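Buscamos participantes para redactar una guía de buenas prácticas en celdas de manipulación con dos brazos

Hola, soy Tainá Leite y llevo la parte de procedimientos en Hestent. Escribo esto yo misma porque la última convocatoria la redactó otra persona y quedó tan seria que me contestaron tres.

Os cuento. En octubre cerramos el primer borrador de una guía interna para trabajar con mesas de dos brazos: cómo se marca la superficie, dónde se dejan las bandejas y las cestas, quién puede meter la mano y cuándo, qué se apunta al terminar. Son 80 páginas y le sobran bastantes. Leena Miettinen lo leyó entero (¡gracias, Leena!) y me lo devolvió con 300 comentarios, casi todos con razón. Así que toca rehacerlo, y esta vez quiero gente de fuera en la sala.

Busco nueve personas. Me interesa sobre todo quien haya teleoperado brazos o haya preparado mesas para otros, aunque sea unos meses y en un laboratorio de facultad. También me vendría de maravilla alguien de prevención de riesgos que conozca la ISO 10218 y no se asuste si le digo que aquí cambiamos de tarea varias veces en una mañana. No hace falta saber programar. Español sí, y leer inglés técnico sin sufrir demasiado.

¿Qué vais a hacer? Pues venir a cuatro sesiones en nuestro local de la calle Furtado, leer un capítulo antes de cada una y discutirlo con la mesa delante. Hay temas en los que todavía no nos ponemos de acuerdo: si la cinta de las zonas se repone entera o se puede parchear, si los dos brazos pueden compartir la zona central o tienen que turnarse, a qué distancia del borde va un recipiente, por dónde pasan los cables. Cleiton Figueiredo y yo llevamos semanas con lo de la zona central y os aviso de que él discute mucho y muy bien - traed argumentos.

Las normas de la sala valen desde el primer día. Nadie entra en el alcance de los brazos con los motores activados, la parada de emergencia se prueba al empezar cada turno y quien opera no atiende el teléfono. El pelo largo, recogido. Si alguien ve algo raro, para, aunque sea su primera tarde y aunque luego no fuera nada.

Pagamos 400 euros por persona por las cuatro sesiones, lectura incluida, y el transporte va aparte (guardad los billetes). Vuestro nombre aparecerá en la guía si queréis. La versión final la publicaremos en abierto junto con Skindel, que pone la maquetación y la revisión de estilo.

Para apuntaros, escribid a Cauã Pacheco, en la recepción de Hestent, antes del 14 de noviembre de 2022. Con media página me basta: qué habéis hecho, con qué equipos, y una norma de vuestro sitio de trabajo que os parezca mal escrita. Esa última parte la leo la primera. No mandéis cartas de recomendación, por favor.

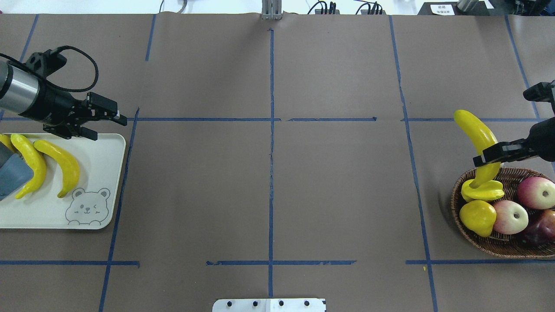
Plátanos en la bandeja y plátanos y manzanas en la cesta, con las zonas marcadas en cinta azul.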